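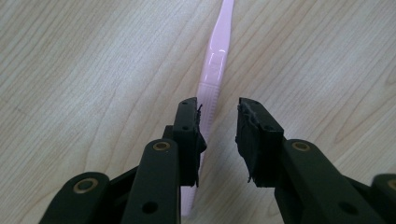
The Lollura Table in Pale Tamiru Finish

Share (15) | Comments (4)

I've been selling the Lollura out of my Kivelgate shop for a while now, and it's still the table I'd take home first if I had to pick. It's plain, it's pale, and it doesn't hog a small room. I use one as my own desk, which means it also gets used for breakfast, wrapping presents and sorting out the junk drawer (every August, whether I feel like it or not).

The top is a wood veneer with a smooth, slightly matte finish that we call Tamiru. I went back and forth on the finish for ages. The first batch was glossier and I could see every fingerprint on it, so we toned it down, and I'm so much happier with this one! You still get a little bit of sheen when the light comes in from a window, but you can read at it without squinting.

What I love most is the grain. It runs in long wavy lines, and then in places it opens out into big curved loops that look a bit like a map of hills. Every top comes out different, so please don't expect yours to match the one shown here line for line. If you'd rather have a quieter one, put a note on your order and I'll go through what's in the stock room. I can't promise anything, but I do look.
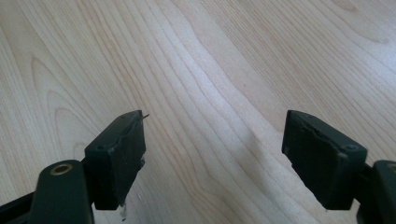

Wavy grain and curved arcs on the pale veneer.

As for size, the top is 860 mm long and 596 mm deep. Sorry about the millimeters – our cutting shop in Fustcombe works in them, and every time I've converted the numbers by hand I've made a mess of it. It's a good size for one person with a laptop and a plate, or two people having coffee who like each other. It is too small for a family dinner. I had one customer buy two and push them together, and she said the join didn't bother her, but I'd want you to know there is a join.

The legs come off, so it goes up a narrow staircase without a fight. Putting them on took me around 15 minutes the first time, and that was with the radio on and the instructions upside down. The hex key is in the box. Do the bolts up loosely, stand the table on its feet, then tighten them all.

Looking after it is easy enough. Wipe it with a damp cloth, dry it with another one, and skip the scrubbing powders. Please use a coaster for hot mugs. Veneer is a thin layer of wood, so a deep scratch can't be sanded out the way you'd do it on a solid plank, and I'd much prefer you hear that from me before you buy. Small dings along the edge can be touched up with a wax stick in a light shade (I keep them at the counter).

The price is $264, legs and fittings included. Local delivery is free if you're in Kivelgate or Fustcombe. Anywhere else, send me your zip code first and I'll get you a quote from the carrier, as the box is an awkward flat shape and they all charge differently for it.

We only have the pale finish at the moment. A darker one is being tested, and I'll add it to this page when it's ready.

Page updated Dec 1, 2019

4 comments | Share this page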